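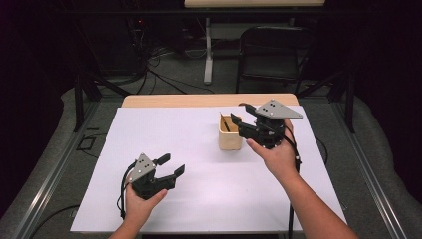 A small open-topped wooden box on a white sheet, with a thin dark stick standing at a slant inside it.

Stick box

A stick box is a small container without a lid, used to keep thin, upright things in one place on a table or desk. Pencils, incense, skewers, paintbrushes, knitting needles and kindling splints all end up in them. Most are square, made of a pale wood, and low enough that whatever is inside rises well above the rim. It is one of the simplest things a beginner can build in a wood shop, and one of the most rewarding!

Shape and size

The usual form has four equal sides and a flat bottom. A side of 90 millimeters is common for desk use, while boxes for kitchen skewers run to 102 millimeters and have taller walls. The height decides how the contents behave. In a tall, narrow box a stick stands nearly straight; in a wide, low one it leans from one bottom corner toward the opposite rim, and a single stick will always settle on a diagonal. Many owners love that lean, and some makers cut a shallow groove across the floor of the box to steady the lower end.

Wood and finish

Light woods such as birch, maple, linden and pine are the favorites. They are often left natural or given a thin coat of clear oil or wax, which keeps the grain lively and lets a dark stick stand out beautifully against it. Corners may be butted and glued, mitered, or finger-jointed. The finger joint is the strongest of these and a real pleasure to look at up close, with end grain and face grain trading places all the way up the corner.

The Prarnisen pattern

A well-loved set of plans, known as the Prarnisen pattern, was drawn by the woodworker Matilde Carrilho for an evening class. It uses one board, cut into four walls and a base, and can be finished in a single sitting. Do-yoon Han later adapted it with thinner walls and a recessed floor, a version called the Uma box. More than 30 variations have been collected since, among them a six-sided one that is wonderfully tricky to clamp.

Care

Dust gathers in the bottom corners and comes out with a dry brush. Oiled boxes benefit from a fresh coat every December or so, when indoor air is dry.

See also: Brush pot, Pencil cup, Spill vase

Page last edited 24 Jul 2020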